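Speaker notes: Drinking Water at Work
Spring facilities forum, Wudambridge
Presenter: Hajnalka Vincze, Workplace Services, Nurance
Version of 2020-02-16

## Slide 1. Opening

Good morning. On behalf of Workplace Services, thank you for the invitation to speak. My subject today is the supply of drinking water in office buildings, and in particular the change we made at our Wudambridge site last August.

*(Wait for latecomers. The doors at the back are noisy.)*

I will take questions after slide 3 and again at the end. Flynn Ruddock, who managed the contract side, is in the second row and will answer anything to do with suppliers.

## Slide 2. Where we started

The Wudambridge building has 844 people registered to it. When our department took over the site, drinking water was provided in three ways: a tap in each kitchen, a cooler on each landing, and single bottles ordered by individual teams for meetings. Each of these was paid for from a different budget. The coolers were leased centrally. The bottles were charged to whichever team placed the order, usually under "hospitality," and so they did not appear in any report on water at all.

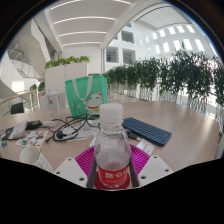

The first task was therefore one of bookkeeping. We asked every team to move its bottle orders to a single cost code for one quarter. Compliance was uneven. Two teams continued to order on their own accounts until the end of the quarter, and their figures had to be added by hand. Those corrections are included in the handout, on the page after the floor plan.

*(Do not read the cost table aloud. Refer to the handout.)*

## Slide 3. What staff told us

We placed a short paper questionnaire in the kitchens and received 100 completed forms. I should state plainly that this was not a formal sample. People who care about water filled it in, and people who do not care about it walked past.

The most common complaint concerned distance. Staff on the east side of the building had to cross the stairwell to reach a cooler, and many said that they went without until lunch. The second complaint was taste. Several people described the tap water as flat or metallic, although the test results for those same taps were within the required limits. The third was uncertainty over who was responsible for cleaning the coolers. We found that the lease covered the machine but left the drip tray to the tenant, and that our cleaning contract did not mention it.

A smaller number of replies asked us to keep bottled water for visitors. Reception supported this view strongly.
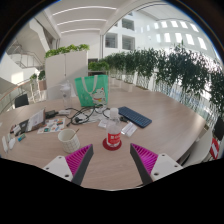
Bottled water and a mug on a round table.

*(Pause for questions. Allow five minutes. If asked about the test results, offer to send them by e-mail.)*

## Slide 4. The Obura units

After a tender, we installed filtered taps from Obura in the kitchens and removed the landing coolers. The filters are changed on a fixed schedule, and the date of the last change is written on a card inside the cupboard door. Cleaning of the tap and tray is now a named item in the cleaning contract.

I would draw your attention to two difficulties. The installation required the water to be shut off floor by floor, and our notice to staff went out late. In addition, the new taps are slower than the old ones. At ten in the morning there is a line in the larger kitchens, and we have not solved this. A second tap on the third floor is under discussion.

## Slide 5. Meetings and visitors

Bottled water remains available, on request, for external meetings. Requests go through reception by noon on the working day before. Internal meetings are served with jugs and glasses, which the host collects from the kitchen and returns afterward.

The return of glasses has been the least successful part of the policy. Kullska, our catering contractor, now makes one collection round in the late afternoon. This was not in the original plan and carries a charge.
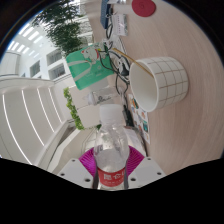 Bottled water, red label.

Teams that hold frequent external meetings may ask for a standing order. It is reviewed each quarter, and it lapses if the host does not renew it.

## Slide 6. Advice to other sites

Find out who pays for what before speaking to any supplier. Read the cooler lease with the cleaning contract beside it. Give notice of a shutoff in writing, and repeat it on the kitchen doors the day before. Ask reception for its views early.

*(Skip the next slide if time is short. Flynn has the spare handouts.)*

## Slide 7. Contacts

Questions about the tender should go to Flynn Ruddock. Questions about the questionnaire, including requests for a blank copy, may be sent to me at the Wudambridge office.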